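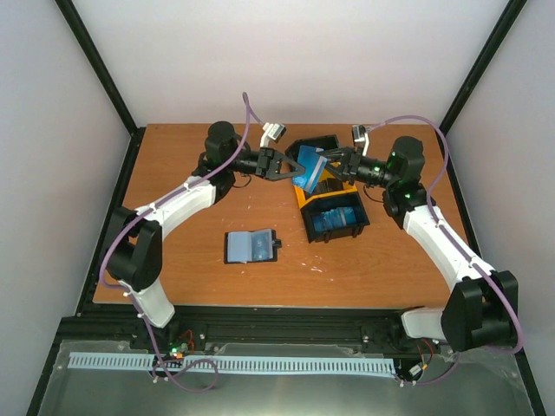
Do under-sink water chillers need a yearly service? Most do, and from May the Meltlow range will stop dispensing chilled water when the service is overdue.

Meltlow has confirmed a firmware change for its under-sink water chillers that ties the cooling circuit to the filter counter. Units built to the new specification will go on sale in May. Existing owners can have the same firmware loaded during a service call, but they are not required to take it.

The counter measures flow through the inlet valve. When it reaches 635 gallons, the indicator on the faucet collar changes from white to amber and the compressor keeps running as before. If the cartridge has not been replaced and the counter reset after a further 40 gallons, the controller shuts down the compressor. Water still passes through the faucet at mains temperature.

At present the chillers show the amber light and nothing else. Meltlow said service records from its installers showed cartridges left in place long past their rated volume, with scale building up on the inlet screen and the flow sensor. A blocked screen lowers the flow across the cooling coil, and water standing in the coil can freeze. Replacing a split coil means removing the whole tank assembly. 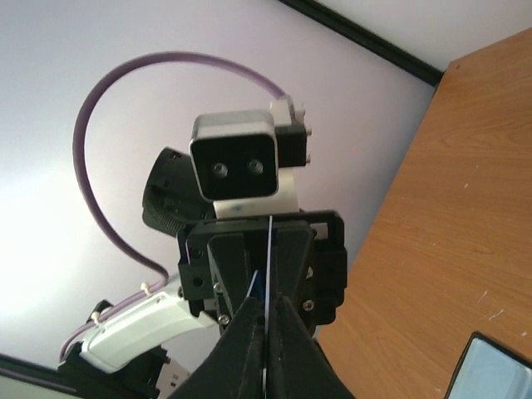 Photo: Sesley picture desk

The replacement cartridge is made by Nunero and is not changed by the announcement. It fits the same quarter-turn head as the current part, so no plumbing work is needed. The reset is done by holding the faucet lever in the closed position for 7 seconds after the new cartridge is seated. Owners who use a third-party cartridge can reset the counter in the same way – the controller does not check which part has been fitted.

Installers have raised one point about pressure. The revised inlet screen has a finer mesh, and in homes where the supply is already weak it may slow the faucet enough to be noticed. Harb, which fits the chillers across the Sesley area, said it would test supply pressure at the sink before quoting for the new model and would recommend a larger feed line where the reading was low. The company has not changed its call-out charge.

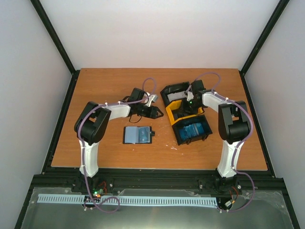
Harb also said that the screen should be rinsed at every cartridge change, a step missing from the present owner's manual. The supply valve has to be closed first and the faucet opened to release pressure. The screen then lifts out of the inlet fitting by hand. A revised manual covering the procedure will be packed with the new units, and a printed sheet will be sent to registered owners.

The warranty wording changes as well. A frozen coil will be covered only if the counter log shows that the cartridge was replaced before the shutdown point. The log holds the last 300 events, including resets, and can be read by a service technician through the port behind the lower panel. Units sold before the change keep their original terms – loading the new firmware does not alter them.

Meltlow has not given a price for the new model. Orders for the current version close on Thu 16 December, and cartridges for it will remain on sale.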